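Office Supplies and Storage > Pens and Markers
Thread: Caps off, colors unknown: sorting white-barrel markers
7 replies shown

dehua_hao
Posted Wednesday, 9:12 am

We run an after-school drawing room and go through a lot of water-based markers. The current stock is white-barrel, with the color shown only by the cap. The printing on the barrel is the same on every marker in the batch we bought, so once a cap is off and separated there is no quick way to know what goes where.

I have 580 markers in bins and I'm trying to settle on a procedure for recapping at the end of a session. Right now it is done by whoever is left in the room, and the failure rate is bad. Two separate problems:

1. Wrong cap on the marker. It seals, but the color is wrong, so the next person draws a line, swears, and puts it down uncapped.
2. Cap not fully seated. It looks closed and dries out by the next week.

What I do now is put the loose markers on a white table, tips all facing the same way, with the loose caps in a separate group beyond the tips. Then I test each one on scrap and match.
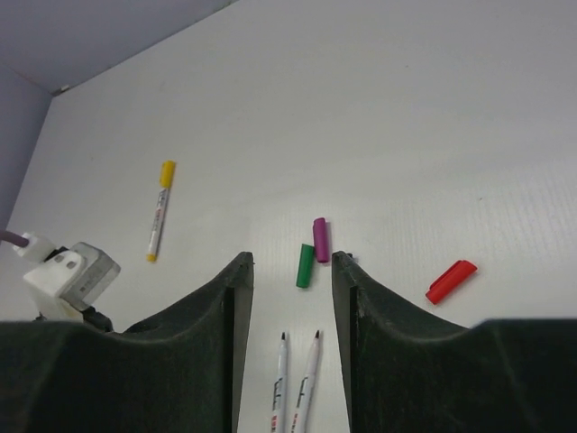 Testing on scrap is the slow step. A green and a purple are easy to tell apart once there is a line on paper, but our set also has two blues and three browns, and those take a second look under the room lights. I don't want to skip the test because the tips on ours all look black until they touch paper.

Is there a better order of operations? I'm also open to changing the stock at the next order in July.

----

trernen_branwen
Posted Wednesday, 9:40 am

Change the stock. A marker with no color on the barrel is a bad design for shared use and no procedure will fix it. We moved to Leltard broad tips, which have a colored end plug, and the problem went away. The plug is a small disc at the back of the barrel. You can sort a full bin standing upright without pulling anything out.

Cost per marker is higher. Cost per usable marker was lower for us by the end of the first term.

Branwen Ifans

----

aiguo.fan
Posted Wednesday, 10:05 am

Disagree with replacing everything. 580 markers is a lot of stock to write off over a label.

Put a band of colored tape at the back end of each barrel. Cut the tape in 3 mm strips, one wrap and a small overlap. Do it once, when the box is opened and the caps are still on the correct markers. After that the cap matches the tape and you never test on scrap except to find dead ones.

Keep the tape well clear of the cap. If it sits where the cap posts on the back end, the cap will peel it.

----

dehua_hao
Posted Wednesday, 10:22 am

Caps on ours do post on the back end. That is where people put them when they remember. How far up would you go?

----

aiguo.fan
Posted Wednesday, 10:31 am

Post a cap, mark the barrel at the lip with a pencil, then put the tape just forward of that line. On the ones I did there was enough room before the printing started. If it covers some of the printing, let it. You said the printing doesn't tell you the color anyway.

----

kq_bench
Posted Wednesday, 12:48 pm

A few points on the drying, which I think costs you more than the mix-ups.

Time uncapped matters more than how the marker is stored. If they are lying on the table with tips exposed while you test all of them, the last one tested has been open for the whole job. Work in batches of 11 or fewer. Take a batch out, test, cap, put away, next batch.

Cap first, correct later. Any cap that seats properly is better than none. Put whatever cap is nearest on every open marker as soon as the session ends. Then swap for color one pair at a time.

For seating, press the cap against the table with the marker vertical until you feel the click. Pushing by hand at an angle is how you get the half-closed ones. Some caps have an inner sleeve that makes the seal, and the outer shell will go on and look right before the sleeve engages.

Kaiwen Qin

----

trernen_branwen
Posted Wednesday, 1:15 pm

"Cap first, correct later" gives you wrong caps in the bin every time someone gets interrupted. I have seen this. The swap stage does not get done at five in the afternoon.

Also, a used cap can have wet ink inside it. Put a purple cap on a yellow marker and you may get purple on the yellow tip.

----

kq_bench
Posted Wednesday, 1:37 pm

The ink transfer is a fair point for yellow and the other light colors. I would hold those out and match them first. For the dark colors I have not seen it make a visible difference.

On interruption, a wrong cap costs one test line. A dry marker costs a marker. I would still take the wrong cap.

----

bala_n
Posted Wednesday, 3:20 pm

Has anyone used a cap block? We have one from Odon, and a homemade version works the same. It is a heavy block with holes, the caps are fixed in the holes open end up, and the marker is pushed down into its cap. The caps never leave the block, so there is nothing loose to match. Label each hole with the color name.

Two limits. It stores markers tip down, which is fine for water-based but check the maker's sheet for anything else. And it only works if each table has its own block. We tried one large block for the room and people would not walk to it.

Ours are cast in plaster. Set the caps to half their depth. Deeper than that and you can't get a dead cap out to replace it.

Balakrishnan Namboodiri

----

dehua_hao
Posted Wednesday, 4:02 pm

I can do both. Tape on the existing stock as it gets matched, and one block as a trial on the table nearest the sink. Light colors matched first, dark colors capped straight away.

Branwen, do the Leltard end plugs stay in? The Tang ones we had before this had plugs too and the younger kids pulled them out.

----

trernen_branwen
Posted Wednesday, 4:26 pm

They stay in. I have tried with pliers and the barrel split before the plug moved. I'll check whether they sell a mixed box small enough to test before you commit in July.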